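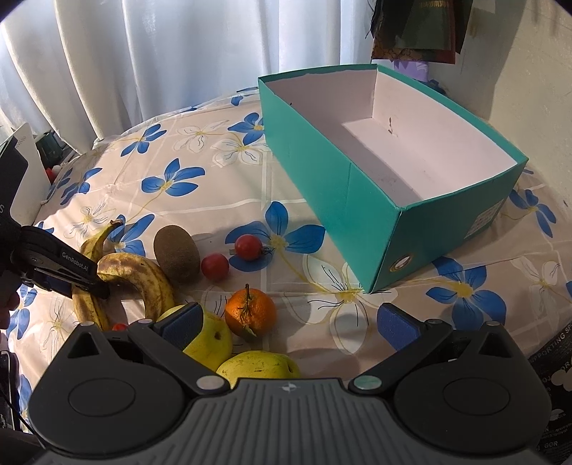

Salt, Smoke and Slow Boats is my history of the fruit trade, 304 pages in paperback from Rosard, and I had a ball writing it! Chapter one starts with a ship's cook in 1597 and wanders off from there. You'll never look at an apple or a speckled banana on a flowered tablecloth quite the same way again (my editor, Nazmiye Gezer, says she can't).

Signed copies ship from my desk, usually by the next morning. 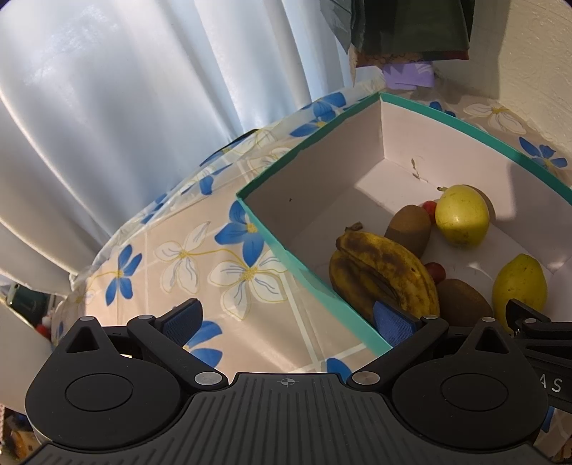 The gift set adds 12 recipe cards, tested by Princess Dalisay, who fixed my awful chutney. I love a box with a white interior and a teal-green rim, so open on the table it goes. Sets are back in August.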